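Handout 7: The Green Light Problem
Course: Faults and Failures in Automated Handling
Instructor: Setsuko Chiba. Lab sections: Kilian Auer, Misaki Nagano

Read this before lab. Last term only the people in the front row did, and they were looking for the snack policy.

1. What went wrong

The Prinside exercise was supposed to be dull. Two operators used paired hand-held grippers to spread and fold cloth on a bed, and the jaw readings went into a training set for a folding arm at Tollow. The arm then learned, with great confidence, to fold air. It closed its jaws beside the cloth, lifted nothing, carried the nothing across the bed and laid it down neatly.

Junpei Ikeda pulled the logs. At entry 3527 the left unit had stopped reporting jaw position and started repeating its last good value. Every entry after that said "closed, holding." The status lights stayed green the whole time, because the lights on these units report power and connection. They have no opinion about the jaws.

2. Why it took so long to find

The nightly check looked for missing values. A repeated value is not missing. It is also inside the allowed range, so the range check waved it through as well. Toshiko Takeda had asked in March for a stuck-value check and was told the lights would cover it.

3. The safety side

A frozen "closed" reading is a nuisance with cloth. On the Trendach arm, which uses the same reading to decide when it may move at full speed, it is a good way to lose the skin off a knuckle. Kilian's rule for the lab: hands out of the work area until the jaws have been seen to open -- seen, by a person, with eyes.

4. The stuck-value check

Flag any jaw channel that holds exactly the same value for 200 samples while the unit itself is moving. Real sensors jitter. A reading that never jitters is either broken or made up. Start with a window of 100 if your cloth moves are short, and expect false alarms.

5. For lab

Cycle both jaws 10 times before recording and compare the log with what you saw. Write down any mismatch, including the ones you'd like to blame on your partner.
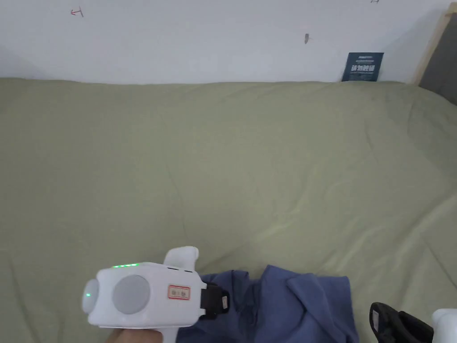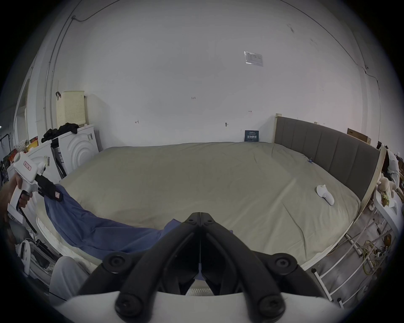
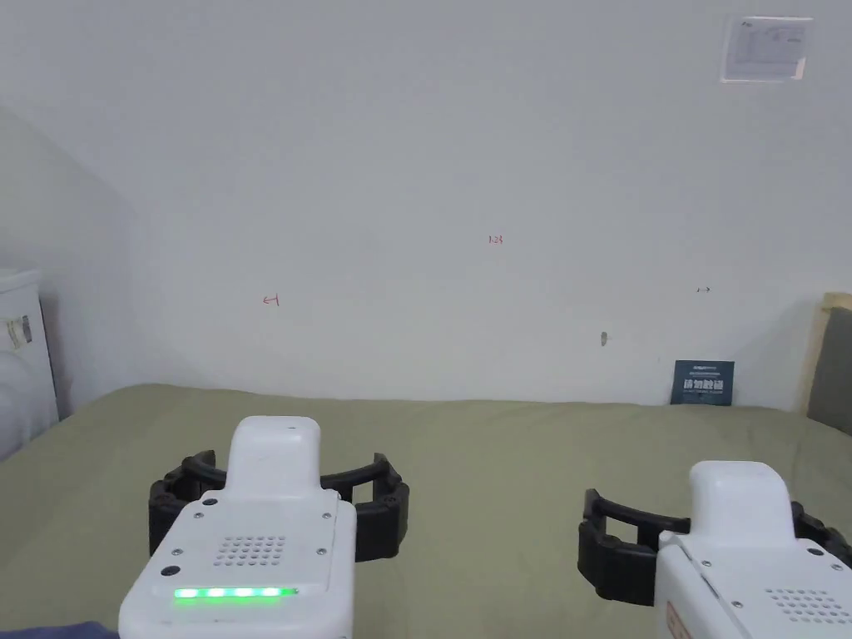
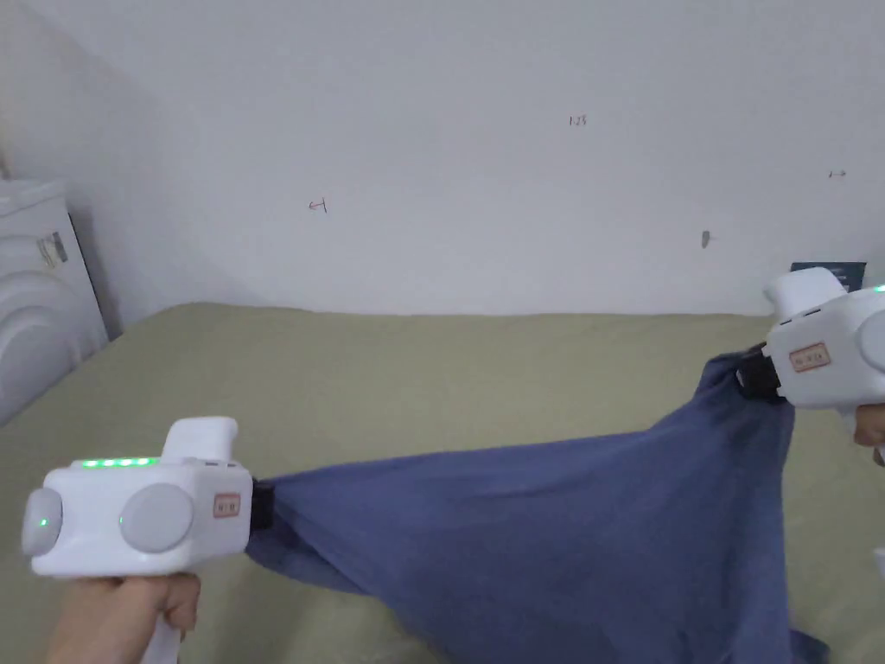 Figure 7.1. Hand-held grippers at the bed. In the last picture both sets of jaws have hold of the blue cloth.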